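6 Jun 2018
Kitchen workshop notebook, Vosari room

Pickled turnips and the member supper, second trial

Started the morning by tasting what was left from the April batch, and I have to say I like it better than I did then. The salt has settled down and the garlic is no longer shouting over everything else. Seul-gi Koo tried a piece and went back for another, so I am taking that as a good sign for the supper (she is hard to please about turnips, having grown up with her grandmother's).

The brine, so I don't have to hunt for it again: 50 grams of salt and 10 grams of sugar to each jar's worth of water, vinegar added at the end once it is off the stove. I forgot the bay leaf in the first jar and have marked the lid with tape so we can compare. The Clillau farm box came with more greens than I had planned on – lovely ones, a bit sandy – and I blanched those for the freezer while the brine cooled.
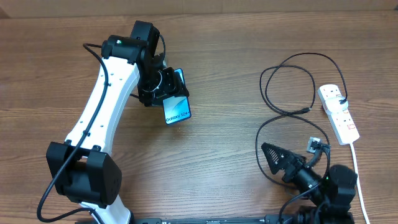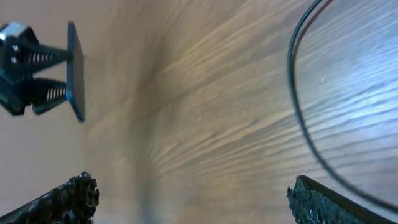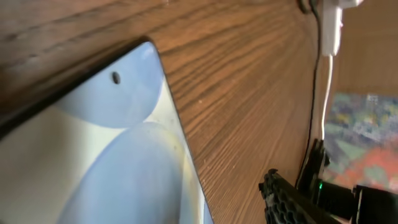
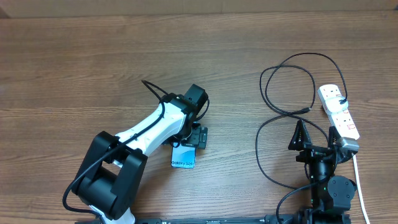 Menu notes

Still set on the cold barley salad to begin with, then the bean stew with the turnips alongside, and the rhubarb thing to finish. Seul-gi thinks the stew wants something green on top and she is probably right. Parsley if the Waser plot has any, otherwise the tops from the radishes chopped very fine, with lemon.

We have 19 people signed up so far, and I would be so happy to see a few more of the newer members come along! Bread is coming from Oh, same dark loaf as last time. I asked for it unsliced because it dried out so badly in the basket at the last supper.

The barley took longer than the packet says, again. Soak it overnight, and salt the water more than feels sensible. I dressed half of it warm and half cold, and the warm half drank up all the oil and tasted of much more, so warm it is.

To do: ask for the big stew pot back, buy lemons, open the no-bay-leaf jar next week and write down what we think.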